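Manurung Hall — Using the Space: FAQ

Quick answers for anyone booking, visiting or moving gear in. Updated in September. If it's not covered, ring the front desk or leave a note in the book.
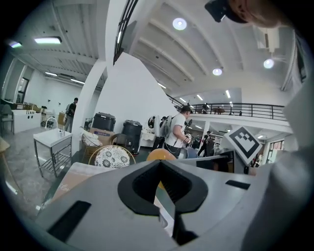
What time can I get in?

Doors from 7 am, out by 10 pm. If you need earlier, ask when you book. Same-day requests for an early start are usually knocked back, sorry.

How do I book?

Online form, or ring. Tell us the hours, how many people, and which part you want — main floor, mezzanine, or both. You'll get a booking number back. Keep it, the desk will ask for it.

Can I book just the mezzanine?

Yep. Half-day minimum. Someone else may well have the main floor at the same time and sound travels, so it's no good for recording or for anything that needs quiet. Fine for meetings, sorting, laying out stock.

How long is a half day?

5 hours, including your set-up and pack-down. Full day is anything over that. We don't do single hours any more, it got too messy.

Is there parking?

A few spots out the back, first in. Loading zone is 15 minutes and the council does check. Street parking is free after 6 pm. Please don't block the neighbour's roller door, even for a minute, even with your hazards on.

Can I leave things overnight?

Only if you've booked the next day too, or you've got a storage bay. Put your group name on everything. Unlabelled stuff goes to the lost pile and after a month it goes to the op shop.

What is a storage bay and how do I get one?

Shelving you rent by the month. There are 124 bays all up and most are taken. Waiting list is at the desk. Moves slowly, then three come up at once. No food, no paint, no gas bottles, no batteries left on charge.

My bay is full. Can I stack things on the floor next to it?

No. Walkways have to stay clear, that's a fire thing and we get inspected. Anything in a walkway gets shifted and we can't promise where.

Do you have tables and chairs?

Trestles and stacking chairs, included in the hire. Wipe the tables down after. Chairs go back in stacks of 6, no higher — they lean and then they go over. Trolley for moving them lives near the desk, please bring it back.

Who turns the lights on and off?

You do. Switches are labelled by section, more or less. If a light is out, write it in the book and we'll get to it when we next have the tall ladder in. Please don't get up there yourself, whatever ladder you've brought.

Is there heating and cooling?

One Climiso unit for the whole building. It's a big room with a high ceiling so give it an hour. Leave the set temperature alone please. Somebody puts it to 16 every summer and it ices up and then there's none for anyone. Bring a jumper in July.

Can we hang things from the ceiling or the railing?

Ceiling, no. Railing, light things only, cloth banners and that sort of thing, tied on with string or soft ties. No wire, it scratches the paint. Nothing to be passed over the railing either. Use the stairs.

Can we stick things on the walls?

Painter's tape only. Not the double-sided stuff, not Blu Tack, it leaves marks on white and we're the ones repainting. Take it all down before you go, including the little corners.

What about mirrors and backdrops?

Bring whatever freestanding things you like so long as the feet are padded. Lean nothing against a wall without something soft under it. If it's taller than you, put a sandbag on it. We have a few, ask.

Is the wifi any good?

OK downstairs, patchy upstairs. Password is on the card at the desk. Phone reception depends on who you're with.

Is there a kitchen?

A kitchenette. Kettle, microwave, bar fridge, sink. Wash your own cups. Fridge gets emptied at the end of each week, no exceptions, no matter how nice the container is.

What do I do with rubbish?

Bins out the back. Yellow lid is recycling, flatten boxes first. Big loads you take with you. Polystyrene you definately take with you.

Do I need insurance?

Groups yes, one-off private bookings are covered under ours, which is through Prasteck. Excess is yours if you break something. Send a copy of your certificate before the day, we can't let you start without it.

Can I bring kids or a dog?

Kids yes, with an adult, and not on the stairs by themselves. Assistance dogs always welcome. Other dogs, ask first.

What happens if I run over time?

First 15 mins we let go. After that it's another half day, sorry, there's usually a group waiting to get in.

How do I get my bond back?

Sweep, stack, bins out, lights off, sign the book. Bond goes back to the card you paid with, allow around a week. If it hasnt shown up by then, email us the booking number.

Are you the same people as Wominance?

They had the lease before us. Old vouchers of theirs can't be used here. Gift cards with our name on are fine and don't expire.

After-hours problem, who do I call?

Number's on the inside of the front door. Alarm going off, water where it shouldn't be, locked in or locked out — ring. Anything else, leave it in the book and we'll see it in the morning. Extension for the desk is 2681.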